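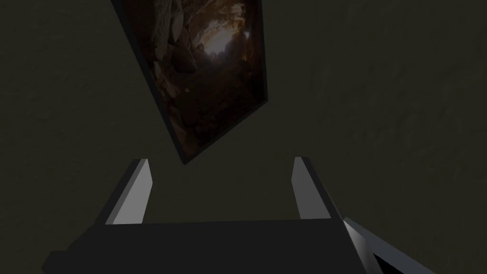

Wrist view in the simulator, fingers open, cave picture on the wall ahead.

Pre-run inspection, gripper comparison (Kekano fingers against Fetico fingers)
Cell: Stoltosside, simulated
Filled in by Randi Fjeld, read over by Ylva Hovland

1. Fingers open fully and match left to right
OK. Tips sit at much the same height, which pleased me after all the fuss we had in April. Please look at this every time you swap a finger model, even if you only changed the color.

2. Wrist camera sees both fingertips
OK. The palm takes up a good deal of the bottom of the view, but I can live with that – both tips are clear and so is the gap between them.

3. Arm link and picture edge
Comment: with the wrist turned this way, part of the arm comes into the lower right corner. Ylva would like the Sundqvist controller's keep-out margin at 50 mm for both grippers, so the comparison stays fair. I've set it and saved it.

4. Hand in the work area
Stop and check. The hand model is at the left, level with the middle of the view, and the picture is close by the right finger. Do not start a closing test until you have read the distance to the hand in the log, and do write it down, dear colleagues, I beg you!
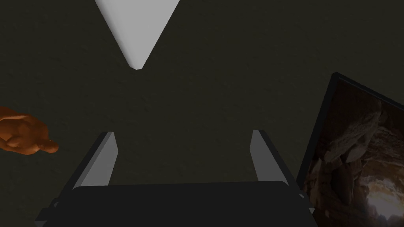
5. Gray wedge ahead of the gap
Comment: lined up with the middle of the opening, as far as I can judge by eye. Confirm against the pose file before run 227.

6. Closing speed
Not checked yet. Both grippers need 8 cycles at the slow setting first. Ylva has the Fetico numbers and will add them under this line.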